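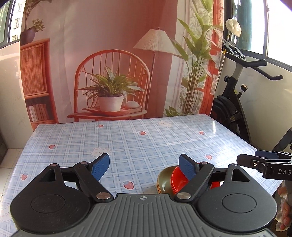
Home Issues Authors Search

14 min read

4. Segmenting contact in nested-object demonstrations

4.1 Task and recordings

The bowl task was chosen after the earlier cup trials in Section 3, where contact was easy to label and most of the methods we compared gave nearly the same answer. Bowls are harder. When they are nested, the rims lie close together, and a small change in the height of the finger decides whether one bowl is lifted or several. The labels therefore have to say which object the fingers are touching as well as when the touch begins.

Each demonstration in the Rutico set was recorded by a person working at a table with a pair of hand-held grippers, one in each hand. Every gripper carries its own camera, which looks forward past the finger pads. The operator was asked to separate a nested stack by colour and leave the bowls upright, using either hand to take the first bowl. No order was prescribed. We collected 1,000 demonstrations in this way, at Tarnley and in private homes, and held back the ones from homes that were not used in training.

Operators received a short printed sheet and could practise for as long as they liked. Practice takes were deleted. A take was also deleted if a bowl left the table, but not if a bowl was dropped on it, and dropped bowls make up a fair share of the hard cases described below.

4.2 Backgrounds

Homes differ a good deal in what stands behind the table. In some of our recordings we hung a large printed cloth showing a furnished room, so that the camera saw painted furniture next to real furniture. The idea was to find out whether the segmentation depends on cues outside the work area. A printed chair has edges and shading like a real one, but it shows no parallax of its own when the camera moves. A method that relies on depth from motion should treat it as a flat sheet, while a method that relies on appearance may not.

Patterned tablecloths raise a related problem. The prints are small and bright, and a red motif partly hidden by a red rim can be joined to the rim by a colour-based mask. We kept the tablecloths in the set and made no correction for them.

4.3 Labelling

Contact was labelled by hand in Funo, an in-house tool that plays the camera streams from both grippers side by side. The labeller marks three things: the first moment at which a pad touches a bowl, the moment at which the grip is firm enough to move it, and the moment of release. The second is the least certain of the three. With a rigid bowl and a soft pad there is often a short slide before the grip holds, and labellers disagreed about whether the slide belongs to the grip.

Ottó Szűcs wrote the rule that we ended up using. A grip starts at the first moment from which the rim and the pad stay fixed relative to each other until release. If they slip again later, the grip is split and the second part gets its own start. This gives more segments than the labellers liked, but it brought them into agreement on nearly all of the takes that two people had labelled. The remaining cases were settled by discussion and are flagged in the data.

Grips on the rim of a stack get an extra mark. One pad goes inside the rims and the other stays outside, and from the camera behind the gripper the outer pad may look closed on the stack when there is still a small gap (Figure 6). Labellers were told to leave the object field open in such moments and fill it in from the later part of the take, once it was clear which bowls moved together.

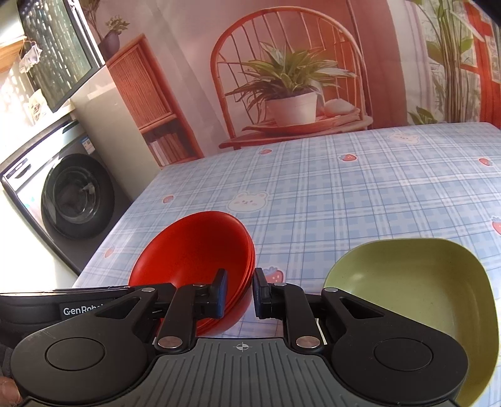

Figure 6. Gripper camera view of a rim grip on nested red bowls. The left pad is against the inside of the rims; the right pad is beside the outer edge of the stack. The olive-green bowl lies to the right.

4.4 Method

Kozma takes the two camera streams and the jaw opening of each gripper. The jaw opening is read from the encoder and resampled to match the video. A small network predicts, for each video frame and each hand, one of four states: free, touching, gripping or releasing. A second head predicts a mask for the object in contact. The two heads share everything except the last layers.

We train on windows of 25 frames. Shorter windows made the gripping state flicker, and longer ones blurred the slide described in Section 4.3. The windows overlap, and at test time the predictions are averaged before the state is chosen. The other hand's stream is dropped at random during training so that the model also works when one camera is blocked – this happens often when the two grippers come close to each other over the stack.

4.5 Results on bowls

For the start of touch, Kozma and the baseline that uses jaw opening alone were close. The baseline is good here because operators tend to slow the jaws just before contact. The gap opens at the start of grip, where the baseline cannot see the slide and marks it too early.

Object masks were correct for single bowls in almost every take. For stacks the most common error was to include one bowl too many, usually the next one in. Most errors of this kind were made when the inner and outer bowls had the same colour. Where a green bowl held a red one, the boundary was found without trouble.

The printed cloth made little difference to the contact states. It did affect the masks: in nine takes the predicted object ran on into a part of the print directly above the rim. All nine had the camera low and tilted up. Bright daylight from a window and glare on the tablecloth caused fewer errors than we expected, and we did not look into them further. The same model was then run without changes on the lid task, reported in Section 5.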